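4.2 Workspace and scene rules

The rules in this section apply to teleoperated collection on shared desks, where the arm works within reach of ordinary office equipment. They were drafted after a review of 176 recorded episodes from the Barasa and Bristar stations and revised once, in January, when the speed limits in Section 4.1 were lowered. Rule numbers follow the working document maintained by Valquíria Prado and are kept here so that the two can be compared.

Rule W1 (declared task objects). Each episode names its task objects before the arm is enabled. Everything else on the desk is background, whether or not the gripper could reach it. An operator who wants to move a background object must end the episode and declare a new one. Contact with a background object is logged as an incident even when nothing falls over — this was the most disputed rule in the set, and we discuss its cost in Section 6.

Rule W2 (retained clutter). Background objects that belong to the desk in daily use remain on it. Earlier guidance, inherited from the Stusach cell, asked operators to clear the surface down to the task object. Policies trained on those episodes stopped short or swerved when a monitor stand or a plant stood near the target. We therefore permit clutter, subject to the clearance limits in W3 and the screening in W5.

Rule W3 (clearance). The planned approach path keeps a fixed horizontal distance from any fragile or liquid-holding object. Glass containers are treated as full unless the operator has checked them. Monitors count as fragile over their whole front surface, and an approach made from the screen side requires the reduced speed setting. Potted plants are measured from the outermost leaf instead of the pot, as foliage is what the wrist touches first.

Rule W4 (cables). A cable that passes under or against a task object is recorded in the scene sheet. It may stay in place if it does not carry power to the arm or to the emergency stop. The operator lifts the object once by hand before the first episode to confirm that the cable does not come with it.

Figure 3 shows a desk of the type covered by W2 through W4. The declared object is the shoebox. The monitor behind it and the glass bottle and plants to its right are background under W1, and the cable at the front of the box falls under W4.
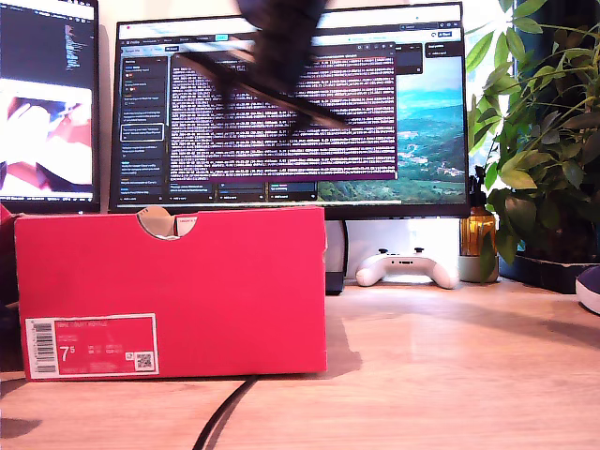 Figure 3. Shoebox task on an office desk with background objects retained. The gripper, blurred by motion, is above the box and in front of the central monitor.

Rule W5 (screens and printed text). Screens within the camera's view are locked or set to a neutral page unless the task calls for them. Where a screen is left on, a reviewer inspects the recording at full resolution before release. Small text is judged by what can be recovered from the best still in the episode, and a screen that is unreadable in one still may be legible in the next. Product labels, barcodes and QR codes on task objects are allowed, provided that they identify a retail item and carry no shipping or customer data. Labels of the second kind are covered with matte tape.

Rule W6 (lighting). Daylight is allowed. Operators note the window side on the scene sheet and do not adjust blinds during an episode. Recordings in which the window area saturates are kept if the task object itself is correctly exposed. Motion blur on the gripper is likewise no ground for rejection; blur on a stationary task object is, as it points to a loose camera mount.

Rule W7 (stopping). The operator stops the arm when a person's hand enters the marked area, when an undeclared object shifts, or when the video link stalls. After a stop the arm is retracted under manual control and the scene sheet is checked again from the top. A restart from the stopped pose is not permitted.

Compliance was checked by two reviewers working separately on the same recordings. They disagreed mainly on W3, where distances had to be judged from a single view, and on W5, where one reviewer accepted dense interface text that the other flagged. Disagreements on W3 were settled by measuring the desk. For W5 we adopted the stricter reading, and the affected recordings were held back from release until the screen region had been masked.

Two limits should be noted. The rules assume one arm and one operator per desk; the Unidico station, which runs two arms over a common surface, uses a separate sheet. They also say little about soft packing material inside open or notched boxes. Tissue can catch on a fingertip and be drawn out with it, and W1 gives no guidance on whether such material is part of the declared object. Current practice is to treat it as part of the box — a choice we expect to revisit once box-opening tasks are added.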